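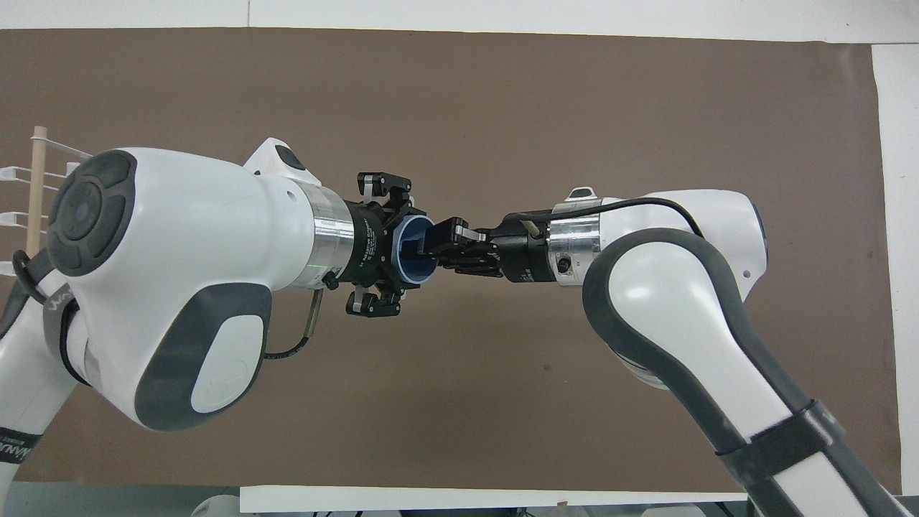

Rilomberg folding workbench, review after one summer

Bought this in August to replace an old pair of sawhorses and a door. Paid 194 for it, shipping extra. Came in two boxes, second one showed up 4 days after the first, so that was a week of looking at a pair of legs.

Assembly. Fine. 16 bolts, all the same size, thank you. Manual is mostly pictures and step six has the cross brace upside down. If the holes don't line up, flip it. Took me an evening with a break for dinner. The wrench in the bag is junk, use your own.

Top is good. Flat when it got here and still flat now, checked it with a straightedge against the garage door light. Finish is thin though. I spilled wood glue the first weekend and scraping it off took the finish with it. Put a coat of paste wax on before you use it, wish I had.

Legs lock with a push button on each side. Left one was stiff from day one. Bit of dry lube fixed it for maybe a month, then stiff again. Wrote to the store and Hongmei Jin in their parts dept sent a new button and spring, no charge, didn't ask for photos or anything. New one works. So good marks for service, less good marks for the orginal part.

Wobble: yes, a little. Side to side it's solid. Front to back you feel it when planing. I shove it up against the wall for that. Sanding, drilling, cutting with a jigsaw, no complaints. Wouldn't want to chop mortises on it all day.

The vise. Skip it if you can get the bench without. Jaws are narrow and they rack badly if you clamp anything at one end. I took it off and put on the Pustum vise from my old setup, had to drill two new holes but it sits well. Dog holes in the top are a standard size and my Brukico clamps drop right in.

Folds down in under a minute once the buttons behave. Folded it's thicker than the listing says, I measured, and it doesn't fit behind my water heater where I planned on keeping it. Lives behind the car now. Heavy too. I can move it alone but my wife can't and she's stronger than she looks.

Compared to the Peng one, which my brother in law has and which runs 293: his has better feet (real adjustable ones, mine are just rubber caps) and a lower shelf. Top is about the same. Not a hundred bucks better for me but if your floor is uneven go look at it. My floor slopes to the drain so I've got a shim under one leg, permanent.

Other stuff. Rubber caps leave black marks on painted concrete. Tool tray is too shallow, pencils roll out of it when you bump the bench. No holes for hanging a power strip, I used zip ties.

Would I buy again, yeah, at the same price. Wax teh top first.

4 stars. One off for the vise.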